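Fancy driving a robot arm from your sofa?

I'm Marleny Chambi and I look after the example-gathering side of Brusteler, our project to teach an arm to tidy a table by learning from people. I need more people! We've got 3254 good runs so far, nearly all of them by the same small bunch of us, and it shows – the arm has picked up my bad habits and could do with somebody else's.

It's all done in simulation, so you can't break anything (I've tried). You log in, get a tabletop with a few bits on it, and steer the arm with a mouse or a game pad. One run might be "put the puck in the tray", the next might be "move the mallet out of the way". Most take a minute or 2, and if you make a mess of one you just bin it and start again.

You don't need to know any coding. You do need a fairly recent laptop, decent internet and a bit of patience, and I'd love to hear from left-handers.
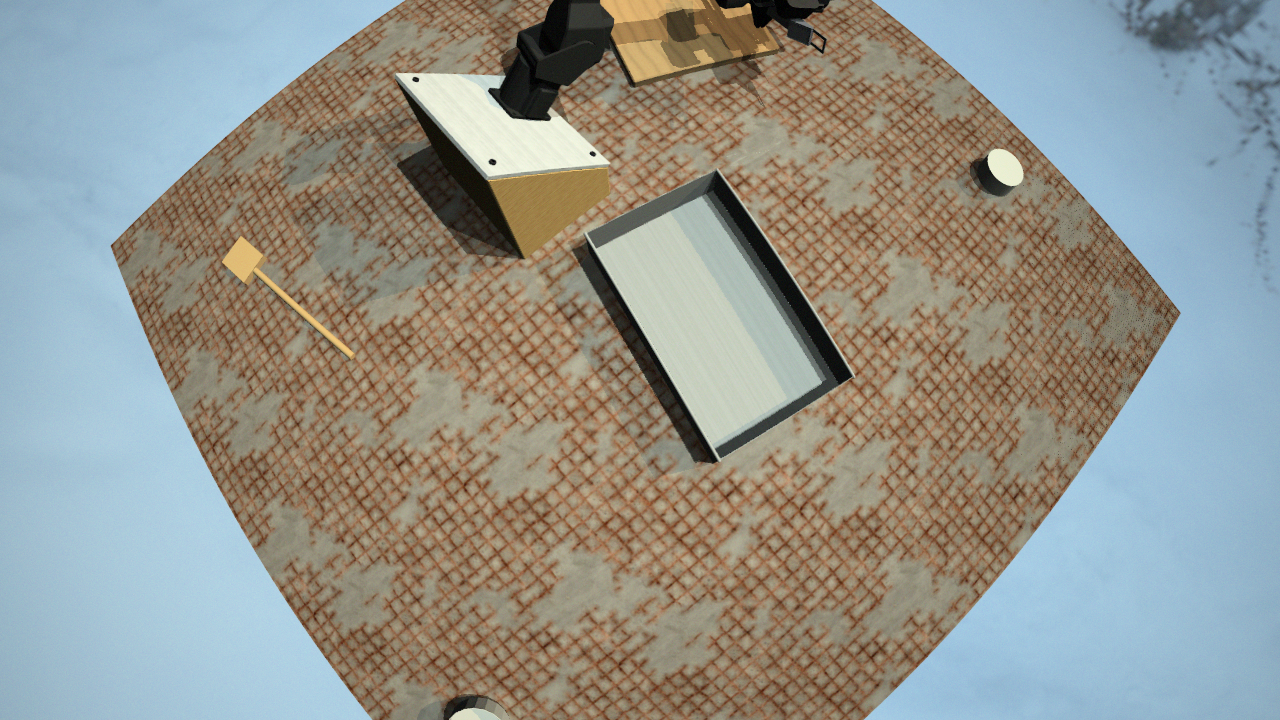 We ask for 400 runs each, spread over July however you like, and you'll have a short practice with me first, usually at 6pm. Pay is £91 once your runs are in, plus a bit extra if you stay on for the trickier tasks.

To apply, send me a few lines about yourself and when you're free. No CV, please – I won't read it.

Contact: Marleny Chambi, Brusteler | © Brusteler | Back to top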